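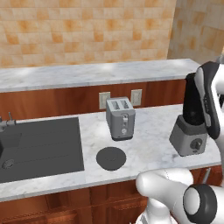 Simulation render: Leonie Fuchs / Parusar

Parusar Kitchen Cell, Planning License

For teams sizing a countertop arm before committing to hardware. The render shows the gripper holding a blender jar at the right end of the counter.

Included
Scene library: 40 kitchen layouts, editable counter and wall positions
Object set: 300 items, including toaster, blender and sink
Seats: two; further seats quoted separately

Budget notes
License, per seat per month: $76
Layout built from your drawings, one-time: $500
Arm, gripper and mounting hardware are not included. Allow a separate line for guarding and electrical work.

Lead time for custom layouts is three weeks from receipt of drawings. Quotes: Yaneth Huamán, Dillham office.

Price list of July 13, 2021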